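发件人：剪报组值班信箱
收件人：旧报列表
主题：Re: [旧报] Ulstead 那批剪报信封到底归谁管、怎么归

各位好，

先回原帖，再说几件原帖没问但迟早会吵起来的事。引文我删了一部分，签名档里那首诗也删了，原作者请见谅。

2024年10月9日，列表上有人写道：
> 《Ulstead 纪事》停印以后，资料室的剪报信封由我们这边接手，
> 一共 705 个，按人名排，人名之外还有一部分按地名、一部分
> 按“其他”。“其他”最厚。
>
> 目前有三个问题请教。
> 一，原信封酸化得厉害，一碰就掉渣，信封上手写的字要不要
> 留？留的话是扫描留还是整个信封留？
> 二，同一篇报道在好几个人的信封里都有，能不能只留一份？
> 三，讣闻预写稿怎么处理。有些人稿子写好了，人还健在。

第一个问题。信封要留，整个留。我知道这个回答会让管库房的人叹气，可剪报资料室的信封从来就不光是个壳子。正面那几行字是几代资料员互相留的话：“参见其弟”“与 Brirnamville 同名者勿混”“此人自称博士，未证实”。最后这种话在正式目录里是写不进去的，写进去要开会，开会就会有人建议改成“学历待考”，改完谁也看不懂当年在防什么。我们这里有个信封，正面用红笔写着“不要相信出生年份”，里面七篇报道给了四个出生年份，一篇比一篇年轻。只扫描里面的纸，这个警告就没了，过两年一定会有人拿其中最年轻的那个写进书里，再注明出处是我们。

掉渣的信封可以摊平，夹在无酸纸里跟内容放一起，别用胶带去补。上一代人用过胶带了，结果各位都见过，琥珀色，像标本，就是里面没有虫子。

第二个问题，重复件。我的意见是不要动。《纪事》当年一篇报道提到五个人，就剪五份，分进五个信封，剪刀那头的人每次会在不同的名字底下划线。五份看着一样，划线不一样，有的还批了更正。报上的更正向来登得比错误小，排在天气预报旁边，读者看不见，资料员看得见，就拿铅笔抄到剪报边上。可是资料员也有午休，所以五份里面往往只有三份抄了更正。你要是为了省地方随手留一份，留下来的多半是没抄更正的那份，墨菲在档案界是有编制的。

要省地方，从整版复印件下手。合订本还在的话，整版复印件可以第一个走。前提是合订本真的在。目录说在，请去架子前看一眼。Tollholm 那边把馆藏移交出去的时候，清单写的是 96 册合订本，接收方签了字，盖了章，拍了合影，到了五月有人要查一场桥梁通车典礼，才发现其中一册的封皮里装的是一年份的电话簿。尺寸倒是很合适。

第三个问题最有意思，也最容易惹麻烦，容我多说几句。

预写讣闻是报馆的正经手艺，外行听了总觉得不吉利，业内人只觉得是值夜班的福利：夜里没有新闻，就去给城里的大人物续两段。所以一份像样的预写稿往往有好几层，最早一层是本人刚上任时写的，口气恭敬；中间一层是出了事以后加的，口气变了；最上面一层是退休以后改的，又恭敬回来了。把这三层并排放着，基本就是一部地方政治史，比他后来自费出的回忆录薄，也好读。

对健在的人，我建议分开装，单独编号，封存，目录里只写“人物背景稿”，不写“讣闻”。这条不是出于敏感，是出于经验。我们曾有一位当事人亲自来查自己的资料，前台按规矩把信封递过去，他坐在靠窗的位置读完了自己的讣闻，借了支铅笔，改了两处事实错误，划掉一个形容词，说了声谢谢就走了。那份稿子现在是我们馆里校对质量最高的一件藏品。但总不能指望人人都有这个风度，也不能指望人人都只划掉一个形容词。

封存期限各家不一样。有的馆定 70 年，有的定到本人去世为止。我倾向后一种，理由是它有个明确的触发条件。缺点是得有人看讣闻版，而讣闻版现在没有了，这正是我们大家聚在这个列表上的原因。

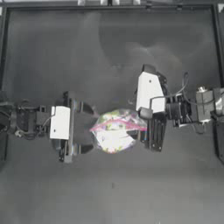
零散剪报过渡期间怎么装，原帖没问，可私下已经有两封信来问我，索性一并答了。信封散了、新信封没到货，中间这段日子最容易丢东西，一阵穿堂风就能让市长跑进菜价里去。正规做法是无酸纸夹，预算不够就先用普通白纸隔开，平放，盒盖盖好。很多人图方便用透明的塑料拉链袋，就像图里那只，上头一道粉红封条，袋身皱着，白光一照亮闪闪的。短途搬运我不反对，至少看得见里头是什么，但别拿来长期存放：材质说不清的塑料跟新闻纸关在一起，多年以后谁吃了谁很难讲。翻拍的时候也请把剪报取出来再拍。隔着反光的袋子拍八号字，拍出来的东西我收到过一批，整整一个专栏，能认出来的只有专栏作者的肖像，偏偏那是全文最不可信的部分。

再说报头和版次。原帖没提，我猜是还没遇到。Ulstead 一天出过三版，早市版、城郊版、晚市版，剪报上盖的日期章不分版次，同一天的同一条消息，早市版里火灾烧了仓库，晚市版里烧的是仓库隔壁。两份剪报都是真的，都盖着同一个日期。分辨的土办法是看背面。剪报的背面没人编目，可背面的广告各版不同：早市版多招工，晚市版多戏院。要扫描就请两面都扫，哪怕背面只剩半双皮鞋和一个“减”字。我知道这样工作量翻一倍，我也知道经费不会翻一倍，先把话放在这里，将来有人骂的时候可以翻出来证明我说过。

版权这一块，前年跟 Pongsiri 印务打过一次交道，可以给各位参考。他们承印过好几家地方报，厂里留着一批样张，很愿意给，条件是注明“由 Pongsiri 印务惠允”。我们很高兴地注了。后来才想起来，印刷厂对报上的文字并没有什么权利可以惠允，就好比邮差惠允你读自己的信。好在文字的权利人早已并进另一家公司，那家公司又并进了下一家，我们写信去问，收到的答复是请填写在线表格，表格的第一栏是“贵公司订阅编号”。所以我的建议是：该写的信写，写了留底，等不到回信就把留底跟藏品放一起。电讯社供稿和署名自由撰稿人的东西要另外算，这两类别混进去，混进去以后再拣出来比登天还难。

照片的事更乱，我这次不展开。只提一句：剪报上的图片说明和照片背面的说明对不上时，信照片背面的。照片背面是摄影记者站在现场写的，图片说明是版面编辑为了凑满两行写的。多出来的半行里通常有“兴致勃勃”四个字。

顺便请教列表上各位一个问题，算是交换。我们手上有一叠《纪事》的内部校样，每张都盖着“已阅”，章是同一枚，签字的笔迹倒有四种，其中一种只出现在足球版上。有没有哪位在报馆待过，知道当时“已阅”到底是谁的职责？我问过两位退休的老编辑，两位都说是对方的。

还有，上次讨论的人名排序规则，我这边按姓氏笔画和按拼音各有 20 票，打成平手，外加一张票写着“照旧”。至于照旧是照哪个旧，投票的人没有注明。下个月例会之前请再投一次，投票方法跟上次一样，回复时主题栏别改，改了归档程序不认，上次就有人的票被归到“征订启事”里去了。

合订本借出的登记表我另发附件，列表超过容量会自动退信，收不到的请单独来信索取。已经借走 Brirnamville 地方版那几册的朋友，您心里有数，我们这边也有数，请于方便时归还，电话簿也行。

祝各位手边的纸都还够韧，

剪报组值班信箱
（本信箱每周三有人看，其余日子由自动回复代为表示关切）

--
旧报列表
退订请发空白邮件，主题写“退订”。请勿回复全体说明您为何退订。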